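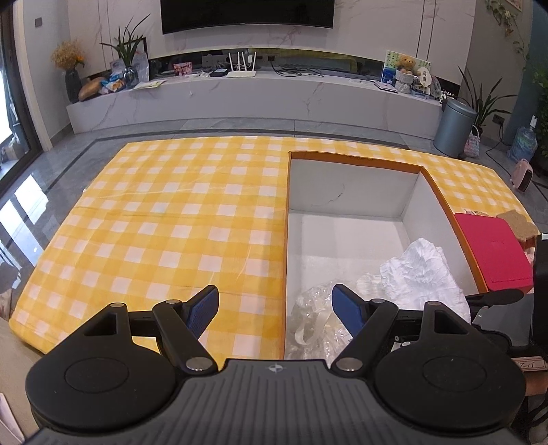
Too much box for what goes in it

The checked tablecloth stays on our table from November until the new year. It is yellow and white, it creases however I fold it, and at this time of year it mostly has parcels on it. A big open box takes up one half, white on the inside, with a crumple of white packing and a bunch of clear bubbled plastic down at the near end. The far end of the bottom has nothing on it at all. Next to the box is a flat crimson-pink one with rounded corners, and behind that a torn-looking bit of brown card or paper.

I think we should stop accepting boxes like that, and I think we should stop sending them.

My complaint is mainly about space. We live in a small house in Kenley and the recycling is taken every 2 weeks. In December the bin is full after three days. The rest goes behind the settee, then in the hall, and then one of us drives it to the tip, where there is a queue of other people with the same cardboard.

Shops will say that a standard box is cheaper than a fitted one. I believe them. Veltilby, where I buy most of my presents, seems to own two sizes, one for a book and one for a microwave. Last year I ordered a scarf and it came in the microwave size. The scarf cost £16 and could have come through the letterbox in a paper bag.

They will also say that padding prevents breakages. It does, if there is enough of it and it goes on all sides. One crumple of paper in a corner holds nothing still. I worked in the packing room at Paracha for two winters and we were taught to fill the gaps first and then shake the box. If you heard anything move, you opened it and started again. It was slow, and on a bad day I had 247 parcels to get out, but very few came back. A smaller box would have saved us most of the filling.

Bubbled plastic I have mixed feelings about. It works, and it can be used again if it is taken off with some patience. I keep a carrier bag of it under the stairs. What I object to is getting it wrapped round a tea towel.

Customers are part of this as well. We like a big parcel. A child will pick the largest thing under the tree every time, and plenty of adults would do the same if they were allowed. Cosus used to send its gift sets in a plain sleeve that was hardly bigger than the set. Now they come in an outer carton with a lot of air round them, and my sister says they feel more like a present. I can't argue with her about how it feels. I would still have the sleeve.

So my own rule this year is to pack on the table, with the present put down first and the box chosen second. If it has a decent flat box of its own, it gets brown paper, string and a label. Anything breakable gets the old bubble wrap from under the stairs. I have not bought a new box since the summer and I don't expect to before the last posting day.

I would like the shops to do the same, and I would pay a little more for it. Put a box size on the order page, next to the delivery price, and let people choose. Out of 100 customers I expect a good many would tick the small one — certainly anyone who has to get it past a pushchair in a narrow hall.

Monday, December 19, 2022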